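Test the gripper on the awkward things
Marisa Pagano
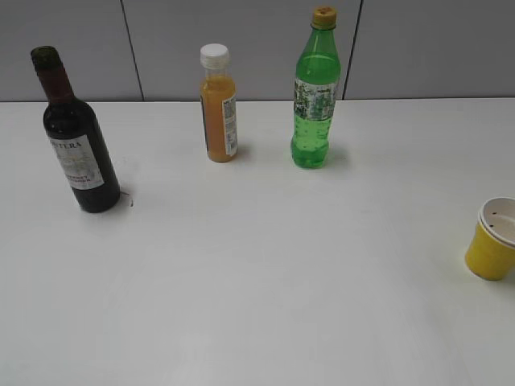 Issue 50, April

We spent 30 days comparing two grippers, the Clukska and the Talo, on bottles and paper cups. The Clukska was faster. I would still buy the Talo.

Speed is what gets quoted, and it is usually measured on a block that never bends. A dark glass bottle, a slim bottle of orange drink and a green plastic one all need a different squeeze. Nested cups are worse: take hold too hard and the rim folds, too softly and you lift nothing.

Out of 1,262 picks, most of the Clukska's failures were on cups. Katia Monti thinks better control code would fix that. She may be right, but buyers get the code that comes in the box. Makers should publish their cup results next to their block results.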